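Thread on the reserve requirement change. The circular came out at 4 in the afternoon and most of the coverage has been about the headline ratio, so I will stick to the mechanics.

1/ The ratio on short-term foreign currency deposits goes up by 200 basis points. Local currency ratios are unchanged. The maintenance period stays at two weeks, and the averaging allowance is the same as before.

2/ The part that matters more is the base. Until now, banks could leave out deposits swapped into local currency through the central bank window. That exclusion ends with the May calculation date. A bank with a large swap book sees its requirement rise twice -- once through the ratio, once through the base.

3/ Take Karetus and Horobets. Similar balance sheets, similar deposit mix. Karetus funds itself mostly with local time deposits. Horobets leans on the swap window and rolls most of it at one month. On my numbers Horobets has to find 1,628 million in extra reserves. Karetus needs well under half of that.

4/ Reserves held against foreign currency deposits earn nothing. Banks can pass the cost on by paying depositors less or charging borrowers more. Foreign currency deposit rates are already close to zero at the larger banks, so I expect most of it to show up in loan pricing.

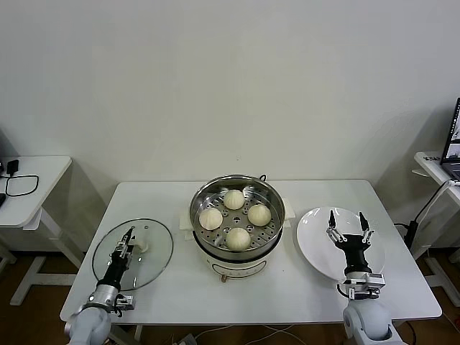 Etornam Yakubu replies that the loan pricing point assumes banks are not sitting on spare liquidity, and that Horobets could cover most of the shortfall by letting its bill holdings run off over two maintenance periods.

5/ Fair point on the bills. The run-off works if the maturities line up. The last quarterly report shows a good part of the Horobets portfolio pledged as collateral, and pledged bills can't be used until the repo is closed. I would count on half.

6/ Small banks: anyone with a foreign currency base under 2,000 million keeps the old ratio for now. Jistard is below the line. Clurnetti was just above it at quarter end and has a clear reason to shrink before the calculation date.

7/ Not covered in the circular: how deposits moved between branches in the same group are treated. The old rule netted them. The new text drops the word "net" from article four and does not define what replaces it. I have asked the press office and will add the answer to this thread if I get one.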